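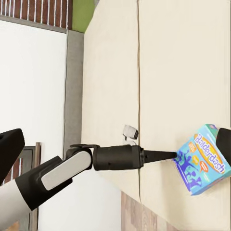
**Afonso Bragança**
Demonstration lead, bedroom tidying set

**Product:** Zorklow recorder, simulated scenes
**Scene pack:** Pomavside, bedroom
**Severity:** Annoying but not stopping us (yet)
**Status:** Open

Hello all, and thank you for sorting out the login trouble so quickly last time. I've got another one for you, and I'm afraid it needs a bit of telling.

We're collecting two-arm demonstrations in the bedroom scene, the operator driving both arms while the recorder saves the camera views, the joint positions and the gripper commands. The task is moving board game boxes on the bed. Our target is 300 usable episodes, and everything was going along very nicely until I sat down on Sunday with a pot of tea to check the first batch of 50 before sending them over to Clustatum for training.

What I found is that the gripper command and the camera views don't line up. You watch the left arm come in towards a box, and the log says the gripper has been told to close while the tip is still plainly well short of it. At first I blamed the operators (sorry, everyone!) and then I blamed my own playback script, which has let me down before. But I played the same episodes in the Zorklow viewer and it does exactly the same thing there. Stepping through, the camera views lag the commands by 200 milliseconds.

For a person watching, that's nothing. For the model it's rather a lot, as it will learn to close on a view of the box from a moment ago, and these boxes are flat things that don't forgive a clumsy approach.

**What I've tried so far**

- Restarted the recorder between episodes. No change.
- Recorded with the right arm parked and only the left one moving. No change.
- Turned off the wrist views and kept the overhead one. The lag went away, which cheered me up no end, but we do need the wrist views.
- Swapped to the kitchen scene in the same pack, all views on. No lag there either, and I can't explain that.

**What I'd love to know**

Is the delay fixed for the whole of an episode, and if so, can I shift the commands afterwards and keep the batch? I'd be so sorry to throw it out. People worked hard on those.
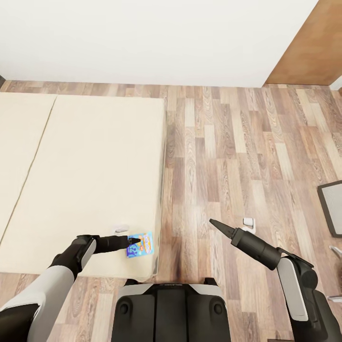

Ásgeirsdóttir wrote back that the delay may look fixed but probably isn't, and asked me not to shift anything until I'd compared the start and the end of a long episode. She suspects the recorder stamps each view when it's written to disk instead of when it's rendered, so a heavier scene would fall further behind. She also wanted to know whether "sync on render" was ticked in the scene settings.

Well, it wasn't! I'd never noticed the box, it's tucked away under the lighting options. I've now ticked it and recorded four fresh episodes with all views on, and in every one of them the gripper command and the picture agree to within a single step. I also did the comparison she asked for on the old batch, and she was quite right: the lag is at 200 milliseconds near the start and creeps up as the episode goes on, so a plain shift won't rescue them.

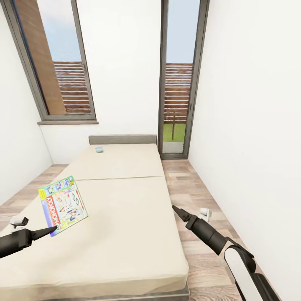 *Bedroom scene, Monopoly box at the left arm.*

So, where that leaves us: the old batch is marked "do not train" and stays on the drive, in case somebody can work out the true times from the render log. Ásgeirsdóttir is going to ask whether that log keeps them. New recording carries on with the setting ticked.

Could I put in a small plea for it to be on by default, or at least for a warning when it's off and the wrist views are on? Please leave the ticket open until we hear about the render log.

Warmest thanks,
Afonso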